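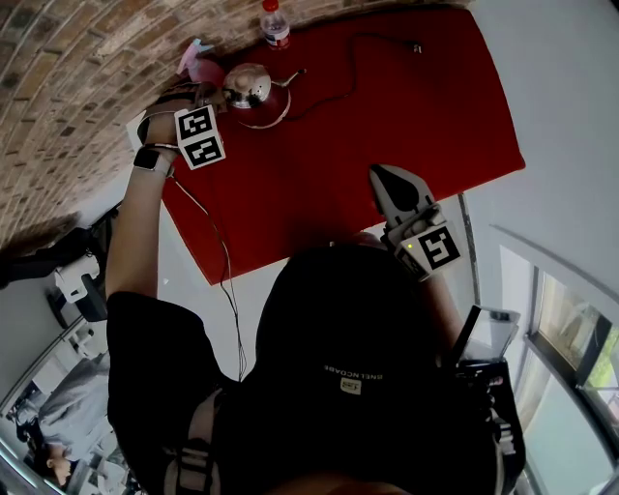 Issue 62, page 20

Why does a kettle sing?

Have you ever stood in the kitchen and listened to a kettle warming up? First it's quiet, then it hisses, then it rumbles like a tiny thunderstorm — and after that it goes almost quiet again, just before it boils! So what's going on in there?

The bottom of the kettle gets hot first. Water touching it turns into little bubbles of steam, and up they float. But the water above is still cooler, so the bubbles shrink and collapse with a tiny snap. One snap is too small to hear. Lots and lots of them together make that lovely rumble.

Once all the water is hot, the bubbles make it right to the top and pop gently. That's the softer, gurgly sound of proper boiling.

And the whistle? Some kettles have a cap with small holes in it. Steam rushes through, the air wobbles very fast (it can be up to 3,000 wobbles a second!) and your ears hear a high note.

Try this: ask a grown-up to boil some water while you listen from across the room. Can you spot the moment when the rumble fades?

Words by Ginette Li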